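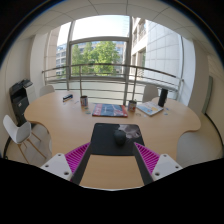

18 August 2020: The big table

Search this diary
Go

Spent the morning on the big table. It had been collecting things since June. Two mugs with printed designs, a magazine with a red, white and blue cover, a booklet left open, blue cards by one of the mugs. The mouse was on its black pad at the near edge and I left it there.

I moved the speaker to the shelf after lunch. I don't like it so close to the corner. The mugs got washed. The cards went in a drawer with the others.

I still like this table. The curved sides take up more room than a straight one would, and the white chairs never line up with it, but I paid 700 for it at Memholm and I'm not replacing it. Looked at a smaller one from Urrego online, 361 plus 70 for delivery. Closed the page.

Wiped the top down twice. Tomorrow I'll go through the magazines in the hall.

3 comments
Share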